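Section 4: Drying your first batch

Okay, your Plelus is out of the box and the trays are washed. Now for the fun part! I've run mine since August, mostly on peppers and tomatoes from the garden, and this is the order I do things in.

1. Set the dryer on a hard, flat counter with a hand's width of space behind it. The fan pulls air in at the back.

2. Plug it straight into the wall. It draws 385 watts, and mine sulked on an extension cord.

3. Run it empty for half an hour with a window open. It smells a bit like a new car the first time (mine did, anyway).

4. Put on gloves before you touch anything hot. My neighbor Monique Besson skipped this and rubbed her eye, and she still brings it up.

CAUTION: Don't lift the lid and lean over it while hot peppers are drying. The fumes will get you right in the throat.

5. Wipe the peppers dry, snip off the stems and slit each one down the side. Whole ones take forever.

6. Lay them out in one layer, skin side down. I weigh mine first, and 925 grams is as much as I can fit on all the trays without piling them up. 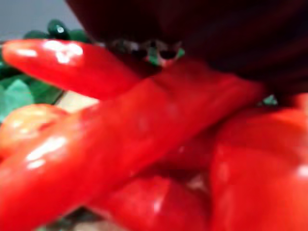

7. Turn the dial to the second mark and leave it overnight. I start mine at 9 p.m. and swap the top and bottom trays when I get up.

8. Bend one. If it snaps, they're done. If it folds like leather, give them two more hours and try again.

Note: Let everything cool fully before it goes in a jar. For jar sizes and labels, see Section 5.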